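# Chapter 7: Buying the Kit Before You Know What You Need

I bought my first data collection kit the way most people buy a treadmill. I read two web pages, looked at one very good video, and sent the money in February. By the time the boxes came I had already told my students what we'd be doing with it, and I had been wrong on nearly every point.

So this chapter is about shopping. You've spent six chapters on joints, frames, grasping and the basics of learning from demonstrations, and sooner or later somebody is going to hand you a budget and ask which gripper kit to get. You'll want a way to think about that which isn't just the spec table on the seller's page.

We'll use three products all the way through. The Siremau is a hand-held gripper kit sold as a pair with software included. The Fonetti is cheaper, comes as a single tool, and leaves the software to you. The third one, from Silteck, isn't really a product you own - they lend you the tools, you record, and they process the recordings and send back a cleaned data set. I've used all three, I liked parts of all three, and I'll try to be fair (you'll figure out my favorite by the end anyway).

## 7.1 What you are paying for

When you pick up a hand-held gripper for the first time, it feels like you're paying for plastic. There's a shell, a pair of fingers, a camera, and some way to squeeze. My co-teacher Rigoberto Condori looked at ours and asked what exactly had cost so much. Fair question!

The money mostly goes into things you can't hold. The tool has to know where it was at every moment of the recording, and it has to know that well enough for a robot arm to repeat the motion later. The camera has to see widely enough to catch both the object and the room. Then all of it has to line up in time, so that the picture of the fingers closing and the record of the fingers closing agree with each other.

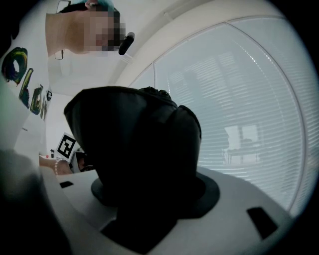

Wide lenses are where I'd like you to slow down. Every seller will tell you that wider is better, and for tracking they're mostly right, because a wider view gives the software more corners and edges to hold on to. But you pay for it in straight lines. Window frames bend, blinds bend, and anything close to the rim gets stretched. If your training code expects an ordinary camera, you'll be correcting for that before you do anything else, and you should ask the seller whether the lens calibration comes in the box. Siremau ships one for each tool. Fonetti ships a general one for the model, and in my classes it was good enough for picking up cups and not good enough for putting a lid on a jar.

The other thing to look for is what the tool itself covers up. On any gripper with the camera behind the fingers, a good part of the view is gripper. You want some of that (the model needs to see its own fingers), but a bulky shell can eat the exact spot where contact happens. Ask for a sample recording before you buy. If the company won't send one, I'd move on.

## 7.2 Markers and setup time

Printed square markers are cheap, plain and very useful. Stick one on a card, stand it where the camera can find it, and you have a fixed point that the software can agree on from one recording to the next. In Chapter 4 we used them to find the pose of a tabletop. In a kit they usually do a second job, tying two tools or two sessions to the same map.

Sellers like to quote setup time, and I've learned to read that number as the time it takes their own engineer on a good day. The Siremau guide promises that you'll be recording in 2 minutes. My students took 44 the first time, and most of that went into the mapping pass, where you carry the tool slowly through the room so it can learn the place. They got much faster by the end of the term - but nobody hit the number in the guide, me included.

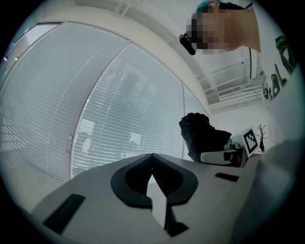 A pale, even room is harder for tracking than you'd guess. White walls and white ceilings give the software very little to grab, and repeating patterns like slats can fool it, since one stripe looks a lot like the next. Before you blame the kit, try a marker, or just leave some ordinary clutter out on the table. I tell my classes not to clean up too well.

## 7.3 Price, and the price after that

The single Fonetti tool cost us 479 dollars. The Siremau pair came to 4,000, and for a long time I thought that settled the matter. Then I added up the hours. With the cheap tool, Rigoberto wrote the time-matching code himself, rewrote it after an update, and rewrote it again when we added a second tool. If you have a Rigoberto, buy the Fonetti. If you are the Rigoberto, think hard about your weekends.

The Silteck service sits off to one side, and we'll get to it properly in 7.6. For now, keep one question in your head while you read: who holds the raw recordings when the contract ends? I forgot to ask. The Castaño case study in the next section shows what that can do to a small lab, and you'll need its cost sheet for the first exercise, so have some paper handy.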